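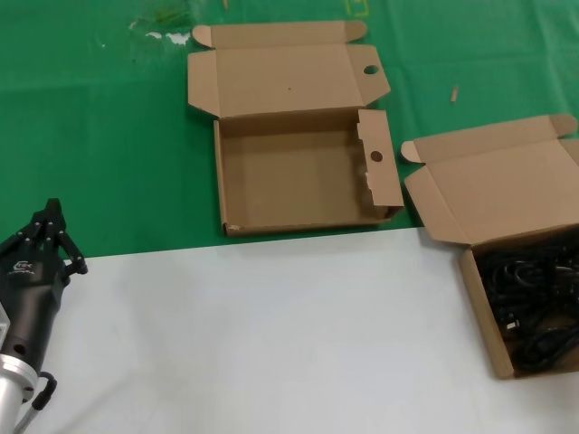
Marisol Varela

PLESTLEY, 2026-03-15. Danivley, the mail-order seller of spare parts and cables for home electronics, announces today that it will stop using plastic filling and plastic bags in all parcels which leave its warehouse in Plestley. At the same time the company opens its return service, Nornetti, to all private customers. Until now the service was only for repair shops.

With Nornetti, a customer who receives an order can keep the cardboard box and use it again to send back parts which are no longer needed. The customer does not have to have bought the parts from Danivley. Chargers, power cords, audio cables, remote controls and small adapters are all accepted, also when the customer does not know which device they belonged to.

"Many people have a drawer at home which they do not like to open," said Fulgencio Serrano, managing director of Danivley. "They keep the cables because they think that one day they will need one of them. Then the day comes and they cannot find the right one, so they order it from us. We are happy for the order, of course, but we have been thinking for a long time about that drawer."

How the service started

The first version of Nornetti began with 4 repair shops which were already regular customers of the company. These shops had the habit of calling the warehouse to ask if somebody could take the parts that remained after their repairs. For some years there was no good answer. The parts were too good to be thrown away and too mixed to be sold again without work.

In February the number of participating shops reached 37, and the sorting room in Plestley received a second long table and better lamps. It was also in February that the company decided the service was ready for the general public. The decision was made earlier than was planned, and Danivley asks customers to have some patience in the first weeks, when the confirmation messages can be slower than usual.

What happens with the parts

Every return is opened by hand. The contents are looked at first for damage to the insulation and to the plugs. Damaged pieces go directly to a metal recycler. What remains is cleaned, tested and sorted by type of connector. Cables which pass the test are offered again in the Danivley shop under the heading "Second use", at a lower price than new ones and with the same right of return.

Parts which work but for which there is very little demand are not put in the shop. They are kept for repair shops, who can ask for them free of charge and pay only the postage. The company has noticed that exactly these parts are often the ones which save an old device. A customer of one of the shops wished to use again the slide projector of her parents and needed a power cord with a plug shape that has not been made for a long time. The cord was lying in a return from another town.

"It is not a big business, and we do not say that it is," said Mr. Serrano. "The sorting costs us more time than we thought at the beginning. But the people who do it like the work, and we learn from it which parts break first. This knowledge helps our buyers to choose better suppliers."

Paper in place of plastic

The change of the packing material was prepared together with Quezada, a family firm which makes corrugated board and molded paper. Danivley and Quezada have worked together on the project for 2 years. Most of this time was spent on tests with small and heavy items, for example transformers, which move inside a box and can push through the corner when the parcel falls.

The first samples did not satisfy either side. A folded paper cushion was strong enough but it took too long to prepare at the packing station, and the packers said so very clearly. The second solution was a loose paper filling, which was quick but made a lot of dust. The material which is now used comes on a roll with small cuts in it. When it is pulled, it opens and becomes thicker, and it can be wrapped around an item in one movement.

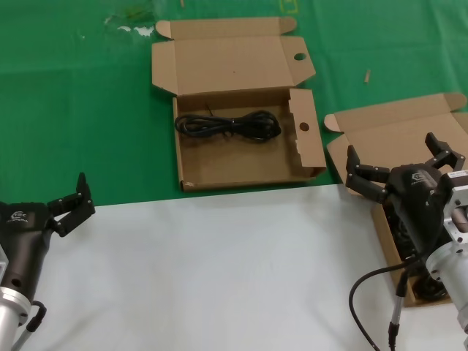 A black cable, coiled and laid in an open cardboard box.

Adhesive tape was a separate question. The company wished to use tape made of paper also in winter, when the loading area in Plestley is cold and the glue does not hold as well as in the warm months. After several changes of supplier, a tape was found that remains closed in cold and damp conditions. It must be pressed down with more force than plastic tape, and the packing stations were given hand rollers for this reason.

Some products will still arrive in plastic. Batteries have to be packed according to transport rules, and certain sensitive circuit boards need a protective bag. Danivley has asked its own suppliers to send these bags in a size which fits the product, so that less material is used. A full list of the exceptions can be found on the product pages, under the delivery information.

What changes for customers

For most customers the difference will be small. Prices for shipping remain the same and delivery times also. Orders which were placed before the announcement can still contain the old filling material, because the company wants to use up what is already in the warehouse and does not want to throw it away unused.

Customers who wish to take part in Nornetti can print a label from their account. Who has no printer can ask for a label to be included with the next order. The box should be closed well, and it is helpful if longer cables are coiled and do not hang loose. A simple knot in the cable is not recommended, because it can damage the wires inside. It is better to coil the cable in the direction in which it bends by itself and to fasten it with a paper strip or a piece of string.

The following items cannot be accepted: loose batteries, lamps of any kind, broken glass, and devices with a screen. If such items are found in a return, the company must dispose of them and cannot send them back. Customers should also check that memory cards and other personal things have not fallen into the box. This happens more often than one would think. In the test phase the sorting room found house keys, a library card and a handwritten recipe for plum cake, and all of them were returned to their owners.

There is no payment for returned parts. Customers receive a credit for the postage with their next order. Danivley considered to pay a small amount per item, but the calculation for mixed cables was so complicated that it would have cost more than the credit itself.

Jobs and training in Plestley

The warehouse in Plestley now employs 58 people. The sorting room is the newest department and has its own short training, in which the employees learn to recognize older connectors and to use the testing equipment. Part of the training material was written by two former radio technicians who live in the town and who came to the warehouse on several evenings to explain what they knew. The company has printed their notes as a small reference book with drawings, and a version for the public will follow on the website when the drawings have been checked.

Danivley also wants to offer visits for school classes from the region. The visits will begin after the summer break and include a practical part, where the students test a power cord and prepare a parcel. Teachers can already write to the company to be put on the list. For safety reasons the groups must be small, and closed shoes are necessary in the packing area.

"When I started in this company, the packing was the last thing we talked about in every meeting, and often there was no time left for it," said Mr. Serrano. "Now it comes first, before the sales numbers. My colleagues from sales have accepted this, although not all of them with pleasure."

Next steps

In the coming months, the company will look at the labels and the printed papers which are included in each parcel. The delivery note will become shorter and will be printed on one side of the shipping label, so that a separate sheet is not needed. Invoices are already sent by e-mail, except where the customer has asked for paper.

Danivley and Quezada are also testing a smaller box for single cables, which would fit through a normal mail slot. It is not yet decided if this box will be introduced. The two firms will inform customers when the tests are finished.

About Danivley

Danivley sells spare parts, cables and accessories for home electronics by mail order. The company has its office and warehouse in Plestley and delivers to private customers, repair shops and schools. Its catalog includes many parts for older devices which are no longer supported by the manufacturer.

About Quezada

Quezada produces corrugated board, paper filling and molded paper parts for shipping. The firm is led by the family of the founders and works mostly for small and medium-sized mail-order companies.

Press contact

Marisol Varela
Press office, Danivley, Plestley

Interviews with Mr. Serrano and visits to the sorting room are possible by appointment. This text may be reprinted free of charge. We would be glad to receive a copy.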